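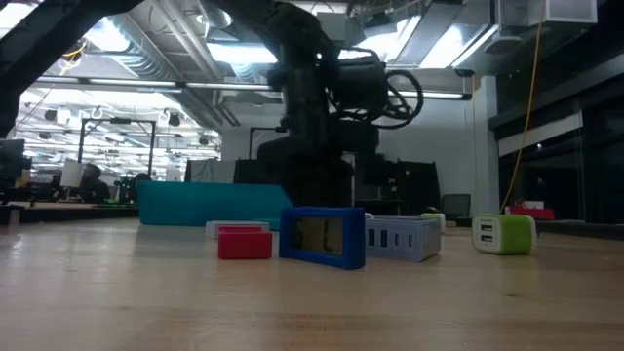 Come and try out grippers with us at Neltthorpe

We're looking for people to spend a morning or an afternoon driving a robot arm and telling us which gripper they'd pick. No robotics background needed! If you can play a simple video game or reverse a car, you'll get the hang of it, and if you can't do either we'd still love to have you.

We have two grippers to compare. The Plotstead has two flat fingers and closes quickly. The Kołodziej has softer, curved fingertips and takes its time. Both go on the same arm, and you'll steer them with the same hand controller, so the only thing that changes halfway through is the part that does the grabbing.

What you'll do

You'll get a short practice run, then pick up small everyday things from a table and set them down where we ask. Blocks, little boxes, a clock, USB chargers, that sort of thing. Some are easy and some are surprisingly annoying (shiny sides and rounded corners are where the arguments start). After every 10 picks we stop for a quick chat about how it felt. Drop things, grumble, change your mind — it's all useful to us.

Each session lasts 270 minutes, including lunch and two proper breaks. You'll be seated for most of it, and Mieczysław Ostrowski will be in the room throughout to swap the grippers over and answer questions.

Who can take part

Anyone aged 18 or over who can use a hand controller comfortably for short spells. Left-handers are very welcome, as we haven't had nearly enough of you. Glasses are fine. Please don't apply if you took part in our October trial, as we need fresh hands this time.

What you get

£60 for the session, plus lunch. We'll also send you the write-up when it's done, with your own results marked if you want them.

How to apply

Write to Edmund Górecki at the Clustgate reception desk, or leave your name there in person, by 15 May 2025. Tell us which hand you favour, whether mornings or afternoons suit you better, and anything you can't eat.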